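The Long Counter

By Svenja Gerlach

The agent had called it a galley kitchen, which Iven took to mean that two people could not stand in it at the same time. He had lived on his own for four months by then and did not see this as a drawback. He signed for the flat in October and moved in with eleven boxes, a bed and a folding chair.

His sister Belhaj had married into her name and used it for everything. She ran a shop called Belhaj, she signed her texts Belhaj, and after a while the family had given in. She came over on the first evening with a bag of things from her own cupboards.

"You've got nothing to cook with," she said.

"I've got a pan."

"You've got a pan with no handle."

She put the bag on the floor. Iven looked through it while she went round the flat opening doors. There was a tin opener, some tea towels, a grater and half a packet of rice with a peg on it.

The old kitchen, the one in Justel Road, had belonged to their mother. It had been let for two years now and the tenants were leaving, and somebody had to go and see what was still there. The rent had come in on time and neither of them had wanted to think about the rest.

"The letting people want it cleared or listed," Belhaj said. "Relora, they're called. There's a woman there who rings me at work. If we list it, it stays. If we don't list it, they charge us 149 pounds to take it away."

"To take what away?"

"Whatever we don't list."

They went the next morning on the 126 bus, which stopped at every stop and then waited for six minutes outside the baths. Belhaj had a clipboard. Iven had brought two carrier bags and felt that this was probably too few.

The house smelled of floor cleaner. The tenants had taken up the rug in the hall and the boards were a different colour where it had been. In the front room there was one armchair and a lamp. Belhaj wrote down the armchair, then the lamp, then sat in the armchair and wrote down the curtains.

"Do you want to do the kitchen?" she said.

He did not especially want to. Their mother had spent 1000 pounds on that counter, a sum she mentioned often, and for the first year nobody was allowed to put a cup on it without something underneath. After that she had stopped minding. She rolled pastry straight on to the marble and did her accounts there standing up, with the radio on.

He went down the passage and pushed the door. 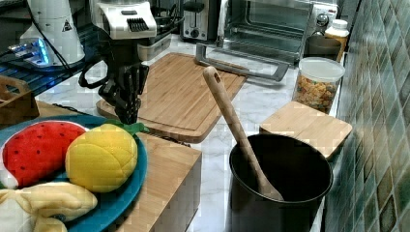
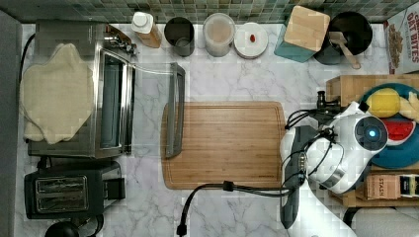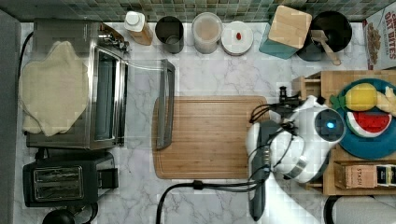
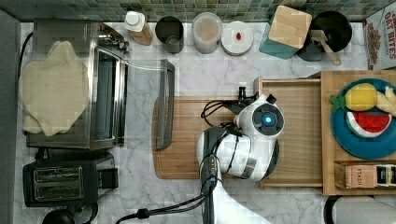 Iven started with what he was sure about. The tiles were hers, and she had gone to three shops to find that green. The board was hers too, the big one with the groove round it, and he remembered carrying it home for her under his arm in the wind. He wrote down the board, then the two-slot toaster and the toaster oven. The wooden spatula stood in the black pot the way she had always left it, and he wrote down the pot and after some thought the spatula as well, on a line of its own.

"How are you getting on?" Belhaj called.

"Nearly there."

"Is there much?"

"A fair bit."

She came and stood in the doorway and read over his shoulder. She had a smear of dust on her sleeve.

"You've put the spatula," she said.

"It's a good spatula."

"If it's on the list it stays here. You know that? It goes to the next people."

He had not thought of it that way round. He looked at the sheet for a while. The pen was one of hers from the shop and it had leaked a little on to his thumb.

"What if I take it home?"

"Then you don't list it."

He drew a line through the spatula. Then he drew one through the board, and one through the pot, and stopped at the toaster.

"You can't carry all that on the bus," said Belhaj.

"I can carry the board."

"And the pot?"

"The pot goes in the bag. The spatula goes in the pot."

She took the clipboard from him and turned to a clean page so that the woman at Relora would not have to read the crossings-out. She copied out what was left in capitals. It took up less of the page than either of them had expected.

They missed one bus and waited for the next, with the board leaning against the shelter between them. It had started to rain slightly. Belhaj asked what he was going to cook first and he said rice, as he already had half a packet.

"It wants using up," she said, and moved the board in under the roof.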